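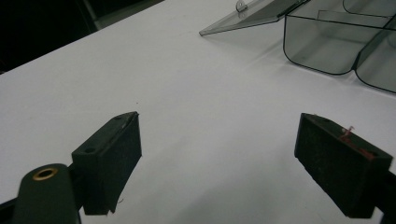 Caring for Carved and Lacquered Wooden Figures at Home

Reading time: 5 minutes

Small devotional figures, carved animals and lacquered statuettes are found in many homes, whether inherited, bought on travels or collected over a lifetime. They are often kept for decades on the same shelf and cleaned in the same way as the furniture around them. The following advice is issued by the Darkstead Museum of Decorative Art to help owners look after such pieces between visits to a conservator.

It applies to figures of wood, with or without paint, gilding or lacquer. Bronze, ivory and unfired clay need different treatment and are covered in separate leaflets.

Before you begin

Clear a table larger than the figure and lay a folded cotton towel over it. Remove rings, bracelets and wristwatches, and tuck in scarves or long necklaces. Hands should be clean, dry and free of cream. Close-fitting nitrile gloves are suitable for gilded surfaces. Cotton gloves are not recommended, as their fibres catch on lifted flakes and splinters.

Look at the figure in good daylight before touching it. Note any open cracks, raised paint, loose hands or attributes, and old repairs. If flakes come away at the lightest touch, stop and leave the surface alone. Any fragment that has fallen should be placed in a small lidded box, labelled with the date and the part of the figure it came from.

Lifting and moving

Never lift a figure by the head, an arm, a halo or anything held in the hand. These parts were often carved separately and joined with glue or a dowel. Place one hand beneath the base and the other behind the back at its strongest point. If the plinth is a separate piece, move it on its own.

Doors along the route should be opened beforehand and the place of arrival cleared. Large figures should be carried by two people, one of whom gives the instructions.

Dusting

Use a soft, broad brush of goat or pony hair, kept for this purpose only. Wrap the metal collar of the brush in masking tape so that it cannot scratch. Work from the top downwards, drawing the dust out of the folds of the robe towards the nozzle of a vacuum cleaner held a hand's width away. The cleaner should be set to its lowest power, with a piece of fine net secured over the nozzle.

Dusters, feather brushes and microfibre cloths should not be used on carved surfaces. Water, spirit, furniture polish, olive oil and bread crumbs have all been recommended in household books at one time or another, and all have caused damage which the museum's workshop has later been asked to put right. Lacquer in particular may turn cloudy when wiped with a damp cloth.

Sound, undecorated wood may be dusted twice a year. For painted or gilded figures once a year is enough, and a figure in a closed case may be left for longer.

Where to display a figure

Wood swells and shrinks with the moisture in the air. A figure should therefore stand well away from radiators, fireplaces, kitchens and outside walls that feel cold in winter. A sudden change does more harm than a steady level that is slightly too dry or too damp. Owners who turn on the central heating in October are advised to raise the temperature by stages over a fortnight.

Direct sunlight fades pigments and heats dark lacquer. Where a north-facing room is not available, a lined curtain or blind is adequate. Candles and incense should be burned at a distance from the figure, as soot settles on the face and is very difficult to remove.

Signs of insects

Small round holes with clean edges and a pale powder beneath them suggest active woodworm. Stand the figure on a sheet of dark paper and inspect the paper each week from April to August. If fresh powder appears, seal the figure in a clear polythene bag, keep it apart from other wooden objects and seek advice. Shop-bought insecticides should not be brushed or injected into decorated wood, as the solvent may dissolve the paint.

Keeping a record

Photograph each figure from the front, back, both sides and beneath, with a ruler beside it. Copy any inscription or label exactly, including parts that cannot be read with certainty. Old labels should never be removed, even when they are torn or plainly mistaken. Keep one copy of the record outside the home.

Printed record sheets are available free of charge from the museum's information desk.

Shares: 176
Comments: 2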